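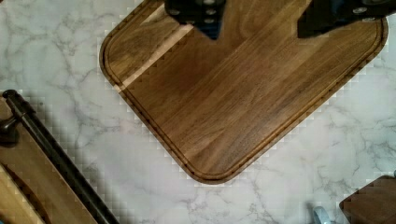 Maybe you know a grown-up who works in a kitchen, and maybe that grown-up comes home with sore feet and smells a little of onions. A lot of kitchen work is cooking, of course, but a surprising amount of it is moving things from one spot to another: the board goes back to its corner, the mug goes on the shelf, the lid goes on the jar, and then somebody needs the board again and it all starts over. At Trudlow, a company in the town of Kolthorpe that makes lunches for schools, some of this moving is slowly being handed to robots. A robot that does this kind of job doesn't need a face or feet. What it does need is something to hold things with, and two black fingers will do, like the pair over the brown cutting board with the groove running around its edge. Your own hand has five fingers, so you are already three ahead!

The part that holds things is called a gripper. It opens and closes a bit like your thumb and first finger when you pick up a pea. Try it at the table tonight (with a pea, if there are peas). You probably won't have to think about it at all. Your eyes tell you where the pea is, your skin tells you when you are touching it, and your muscles know not to squash it. A robot has to be given every one of those skills by people, and that takes a good long while.

So the robots at Trudlow have a practice kitchen, where they can make mistakes before anyone's lunch depends on them. The robot in it has a name, Disateo, which the workers picked out of a hat, and which everybody spells differently on the whiteboard.

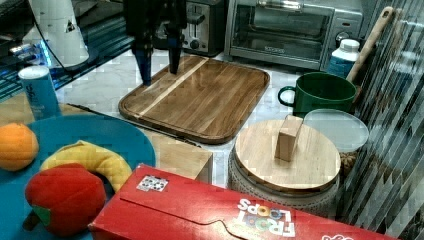 Maëlys Carré used to spend her mornings in the big kitchen, putting clean things back where they belonged. There were 116 shelves and hooks to remember, and she knew them all by heart. Now she spends half of each day as a robot teacher. She sets out a task, watches how the robot goes about it, and writes down what went wrong. If the gripper closes too early, she writes that down. If it pushes a cup along in place of picking it up, she writes that down too. Then the programmers read her notes and change the instructions, and she sets out the same task again, perhaps with the cup turned the other way, since a cup with its handle on the left can be a brand-new puzzle to a robot that has only met cups with handles on the right.

You might think a programmer would be the best person to teach a kitchen robot. Programmers are a big help, but they haven't spent years in a kitchen. Maëlys knows that a wet board is slippery and that lids hardly ever end up where you left them – and a robot can't learn those things unless someone tells it or shows it.

Gaspard Joly works there too, and he was not so happy in the beginning. He had been at Trudlow for 15 years, and when he heard that robots were coming he worried that there would be no work left for him. Lots of grown-ups worry about this, and it is a fair thing to worry about. In some workplaces, machines really have taken over jobs that people used to do, and those people have had to find other work, which can be very hard on a family. So Gaspard asked his boss, Ms. Tessier, to come and talk with all the kitchen workers before anything was decided. They had a long meeting with a great many questions and rather a lot of coffee, and they agreed that everyone who wanted to learn a new job would be taught it during working hours, with pay.
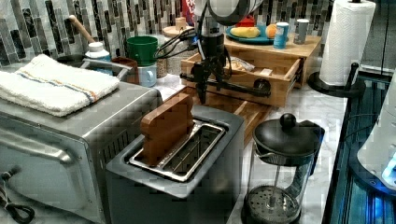
Some things did change after that. Gaspard lifts fewer heavy trays, and his back is glad. He has more time for soup, which is his favorite thing to make and, if you ask the children of Kolthorpe, his best. But he also misses the old mornings, when the kitchen was full and the radio was on and everyone talked while they stacked. A robot is not much of a talker. The workers now take their break together at the same time each day so they can catch up on the news.

And some things haven't changed a bit. Last October the kitchen sent out 2,523 lunches, and people did all of the tasting. A robot can be taught to lift a spoon, but it can't tell you that the soup wants a pinch more salt. People also decide which jobs the robot may try and when it has to stop. There is a big red button for stopping it, and every worker learns where that is on the very first day.

If you know someone who works with a machine, you could ask them a few questions. What did you do before the machine came? What do you do now? Is there anything you miss? Leave them plenty of time to answer. Gaspard's answer took a whole lunch break, and he had only gotten as far as the soup.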